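Work, Automation and the Everyday
Handout for week 8: When the machine takes over the fetching and carrying
Leonie Rathjen, Berevcombe

Please read this before the seminar if you possibly can, and bring it along with you, with scribbles in the margin. I always enjoy the sessions where people arrive already cross about something.

Last week we spent most of our time in factories and warehouses, where the argument about automation is an old one and the sides are fairly well drawn. This week I should like us to move indoors, to the sort of work that is done in bedrooms, lounges and corridors by people who are seldom asked what they think of it. Our main case is Wokwood, a residential home with 90 rooms, where the housekeeping staff have been working alongside a two-armed robot on the laundry round. The supplier is a small firm called Grube, and the software that plans the round goes by the name of Plorora. You don't need to know how either of them works in any detail, though those of you who like that kind of thing are welcome to stay behind and talk to me about it.

1. What the laundry round was

Before the robot came, the round was one job. A housekeeper went from room to room with a basket, picked up whatever was on the chair or the end of the bed, had a word with the resident, noticed that the curtains were still drawn or that the tea hadn't been touched, and moved on. On paper the job was "collect soiled clothing". In the interviews (there are some long extracts in the course reader, and I do urge you to read them in full, they are lovely) the staff hardly mention the clothing. They talk about the people.

It helps to keep the size of the thing in mind. Wokwood's own log for May lists 424 collections, and each of those used to involve a person coming through a door.

2. What the robot does on the round

The task, as Grube describes it, is to find garments left on seats and put them in a basket. It is harder than it sounds. Cloth has no fixed shape, it folds over on itself, and a sleeve can look very much like a separate item. People manage all this without thinking, which may be one reason the work has been so poorly paid for so long. Have a look at the three views here with that in mind.
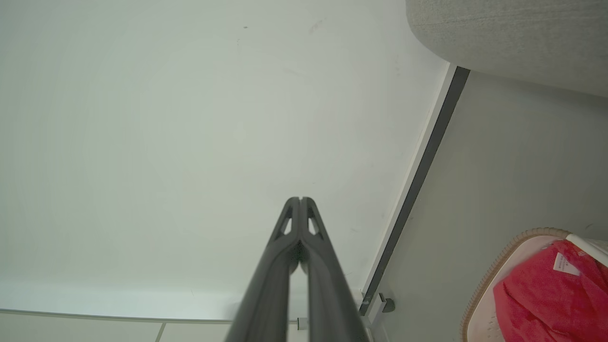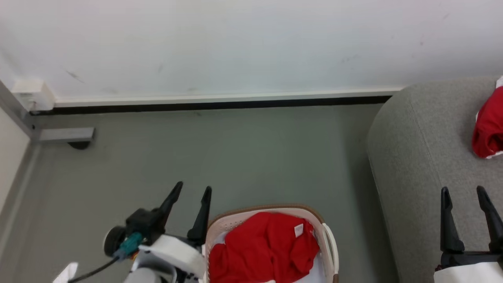
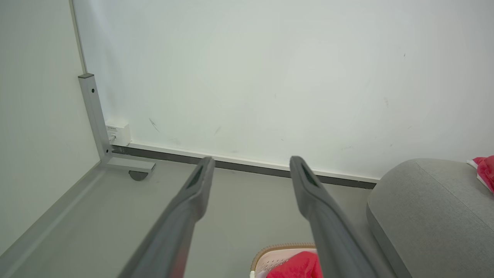 Fig. 1. Red fabric in the basket, with the grippers close by: first and third views from a wrist camera, second view from the head camera.

Do spend a minute or two on the second and third views. There is a crumpled piece of red cloth on the grey seat as well as the red fabric in the basket, and I'd like you to think about how you would write an instruction covering both. Is the one on the seat to be washed? Is somebody coming back for it? A housekeeper who knows the resident would probably have an answer. The robot needs a rule, and a rule has to be written by someone, usually someone a long way from the room.

3. What changed for the staff

The housekeepers at Wokwood were told that the robot would "free up time", and I think this was said in good faith. Time was indeed freed. What happened to it afterwards is the interesting part, and it went differently on the two floors. Upstairs, the supervisor kept the freed time on the rota as visiting time, and staff went in to sit with residents who wanted company. Downstairs it was gradually swallowed up by checking the robot's baskets, moving chairs so that it could reach, and filling in the fault sheet. One of the downstairs housekeepers describes herself in her interview as "a sort of nanny to it", and she doesn't mean it kindly, although she does admit to saying good morning to it.

Notice that the equipment was the same on both floors. The difference lay in the rota, and in who had a say in drawing it up. I should like this to be at the centre of our discussion.

4. A backward glance

Some of you asked about older parallels. The extract in the reader from an 1891 pamphlet on steam laundries is well worth your time, if only for the author's great confidence that washerwomen would soon be enjoying their afternoons. Read it next to Grube's brochure and mark any sentences that could be swapped between the two.

5. For the seminar

Please come ready to talk about the following, in whatever order suits your group.

Which parts of the old round appear in the job description, and which only in the interviews?

Who at Wokwood ought to decide what counts as laundry?

If you were on the downstairs rota, what would you ask for first?

Written responses, a page or so, are due by March 28, 2020. Handwritten is perfectly fine so long as I can read it.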